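Call for participants: growing up near the missile ranges

Were you a child in a town where the windows rattled on test days? Did your mother or father work behind the fence, or cook for the people who did? We would love to hear from you.

The Rallitz Oral History Project is looking for 70 people to record their memories of living beside missile test ranges and air defense bases during the Cold War and in the years just after it. We are a small group of historians and radio people, and for a long time now we have been reading the official side of this story – the treaties, the budgets, the speeches. There is plenty of that on the shelves already. What we have very little of is what it was like to do your homework at a kitchen table while something went up over the hill, and that is the part we are hoping you can help us with.

Who we are looking for

You don't need to have been important! Some of the best recordings we have so far come from a school bus driver and from a woman who ran the bakery outside the main gate. We would be especially glad to hear from:

People who lived within 2 miles of a range, a radar station or a launch site for at least one full school year

Former base workers in any civilian job, such as kitchens, laundry, repairs, typing or grounds

Families who were asked to move when a range was made bigger, and those who were asked and stayed put

Anyone who marched, picketed or wrote letters against a test site, and anyone who wrote letters in favor of one

Fishermen, shepherds and farmers whose water or grazing land was closed on firing days

You can have grown up in any country. Interviews can be held in English, Italian or German, and if you would feel more at home in another language, please write anyway and we will see what can be done.

What taking part involves

Most people give us one afternoon. Natalina Russo or Adelmo Serra will call you first for a chat, so that you know whose voice to expect, and then we will settle on a time. The conversation usually begins at 2 p.m., after lunch, with coffee and as many breaks as you like. You can come to our reading room in the old Wollwood building, or we can come to you if you live close enough, or we can talk by video. Bring photographs, letters, school notebooks, anything that helps you remember. We scan them while you wait and you take the originals home with you.

We pay each participant $300, along with train or bus fare. The money is yours even if you decide partway through that you would like to stop.

Please don't tell us anything you are still bound by law or by a signed agreement to keep to yourself. We have no interest in technical secrets, and our interviewers will gladly change the subject if you give them the nod. 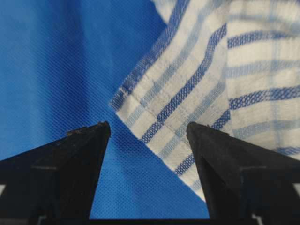
What happens to your recording

You will get a copy of the sound file and a typed transcript, and you can correct it or strike things out before anyone else reads it. After that it joins the project's archive, under your own name or another one, whichever you prefer. Serena Marras is putting together a radio series from the interviews, but being in the archive does not mean you have to be on the air. We ask you about that separately, on its own form, and plenty of people have said yes to one and no to the other.

How to get in touch

Write us a letter or an email of any length – a few lines will do – telling us where you lived, which years, and one thing you remember. Please add a phone number and the hours when you don't mind it ringing. Letters should be marked for Graziella Ruggiero, who reads every one of them and answers by hand, so do give her a little time. We will be taking names until the end of July, and interviews will carry on through the fall.

If you have a brother, a cousin or an old neighbor who remembers it all differently, bring them along too.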